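Plameo
Bedding / Blankets and Throws / Ona Fleece Blanket

Ona Fleece Blanket, Printed
Item no. 848
Pattern: Gray Leaf

The Ona is a printed fleece blanket intended for everyday use on beds, daybeds and guest room furniture. It was introduced as the successor to the Miranda throw and is supplied to households, student residences and small hotels through the Presgate distribution center.

The blanket is made from a single layer of polyester fleece, brushed on both sides and closed with a stitched hem. It may be used alone in mild weather or over a duvet in winter. No cover or liner is required.

Pattern and color

The Gray Leaf pattern was drawn for Plameo by Despina Vasić. Gray leaves, dark gray stems and pale lavender-gray flowers are printed on a white ground. The print runs across the full width of the fabric and has no border, so the blanket may be laid in either direction. Small everyday articles set down on it, such as a charger, a watch strap, a key fob or a pink silicone bracelet, stand out clearly against the pale ground.

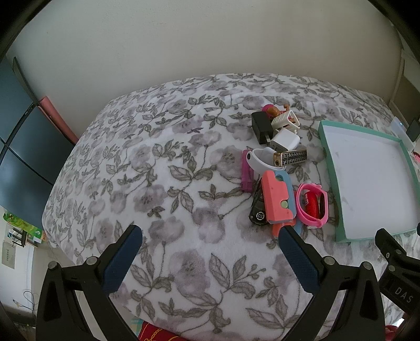
Specifications

Material: 100% polyester fleece
Weight of fabric: 400 g per square meter
Finish: brushed on both sides
Edge: stitched hem, white thread
Pattern: Gray Leaf (printed)
Matching articles: pillowcase, bolster cover
Packaging: recyclable paper band

Care instructions

Wash separately before first use. Machine wash on a gentle cycle in cool water with a mild liquid detergent. Do not use bleach or fabric softener. Tumble dry on low or hang in the shade. Do not iron the printed side.

Empty the surface of the bed before folding or shaking out the blanket. Lighters, keys and small toy parts are easily carried into the wash in a fold of fleece. Keep the blanket away from open flame and do not leave electrical chargers plugged in while they are resting on it.

Light shedding of fiber is normal during the first few washes. Clean the dryer filter after each load.

Availability

The current production run consists of 3,000 blankets, of which 412 are reserved for institutional customers. Orders from residences and hotels are accepted in full cartons only. Delivery of the matching pillowcase is scheduled to begin in June.

Returns

Unused blankets may be returned in the original paper band. Washed articles are accepted only in the case of a manufacturing fault, such as an open hem or a misaligned print. Please quote the item number in all correspondence with the Presgate office.

Related products
Miranda Throw (remaining stock)
Ona Pillowcase, Gray Leaf
Ona Bolster Cover, Gray Leaf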